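Kullico for Slack

Shared on-call schedules and handoff notes, kept in the channels your team already uses

Overview
Features
Permissions
Pricing
Support

Kullico puts your on-call rotation inside Slack. You set up a schedule once, connect it to a channel, and Kullico posts who is on call, when the next handoff happens, and what the last person left open. There is no separate calendar to check and no spreadsheet to keep up to date.

The app works with any public channel and with private channels it has been invited to. Setup takes a few minutes. After you click Add to Slack, type /kullico start in the channel where you want the schedule to live, pick the people in the rotation, and choose a handoff time. The first post goes out at the next handoff.

Features

Rotations
Weekly, daily and custom rotations are supported. You can change over on any day you like. Many teams pick Wednesday so that a handoff never falls next to a weekend or a holiday. A rotation can have a primary and a backup, and the two can run on different cycles.

Swaps
Type /kullico swap to offer one of your shifts. The offer goes to everyone in the rotation as a direct message. The first person who accepts gets the shift, and the channel topic is updated. Swaps can be limited to admins if your team prefers.

Handoff notes
Thirty minutes before a shift ends, Kullico asks the outgoing person for notes. Anything they write is posted to the channel at handoff and pinned until the next one. Notes can include links, files and checklists. If the outgoing person skips the notes, the post says "No notes left" and the handoff goes ahead as normal.

Reach the right person
Mention @oncall in a connected channel and Kullico forwards the message to whoever is on shift. If they don't respond within the time you set, the message goes to the backup. You can turn this off for certain hours.

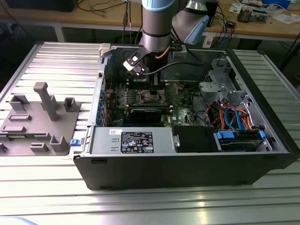 Time zones are read from each person's Slack profile. A handoff set for 9:00 a.m. in the schedule's home time zone appears as local time for everyone else. When a schedule crosses a daylight saving change, Kullico keeps the home time zone fixed and sends a notice to anyone whose local handoff time has moved.

Quiet hours follow the same rule. Reminders that would arrive during a person's quiet hours are held until those hours end, except for @oncall messages, which always go through to the person on shift.

Works with
Koubek ticket queues: assign new tickets to the current on-call person.
Orno status pages: post incident updates from Slack with /kullico status.
Calendar feeds: subscribe to your own shifts or to the whole rotation.
CSV export: download past shifts for payroll or reporting.

Permissions

Kullico can view:
Basic information about public channels in your workspace
Names, time zones and email addresses of people in a rotation
Messages that mention @oncall in connected channels

Kullico can do:
Post messages in channels it has been added to
Send direct messages to people in a rotation
Set the topic and pin messages in connected channels

Kullico does not read other messages. Handoff notes are stored for 12 months on paid plans and 30 days on the free plan. A workspace owner can delete all stored data from the settings page at any time.

Pricing

Free
One schedule, up to five people. Swaps and handoff notes included.

Team, $159 per year
Up to 10 schedules and 40 people. Adds backups, @oncall forwarding, calendar feeds and CSV export.

Company, $1460 per year
Unlimited schedules, up to 700 people. Adds the Koubek and Orno connections, single sign-on and an audit log.

All paid plans are billed once a year. You can move up a plan at any time and pay only the difference for the months left. Moving down takes effect at renewal.

What's new in version 3.4

Backups can now have their own handoff time.
The swap message shows the length of the shift being offered.
Fixed: pinned notes were not removed when a schedule was paused.
Fixed: duplicate reminders for people listed in two rotations.
The /kullico who command now works in direct messages.

The old /oncall-list command will stop working in May. Use /kullico who instead.

Common questions

Does everyone in the rotation need an account?
No. Anyone in your Slack workspace can be added. Only the person who manages billing needs to sign in on our website.

Can guests be on call?
Multi-channel guests can. Single-channel guests can read the schedule but can't be added to it.

What happens when someone leaves the workspace?
Their future shifts are marked open and the schedule admin gets a message. Past shifts stay in the record.

Can I pause a schedule?
Yes. Type /kullico pause and choose a return date, or leave the date blank to resume by hand.

Support

Type /kullico help in any channel, or use the contact form on our website. We answer on business days between 8:00 a.m. and 6:00 p.m. Eastern. Company plan customers can also open a shared channel with our support team.

Category: Productivity, Team Management
Languages: English
Privacy policy
Terms of service
Report this app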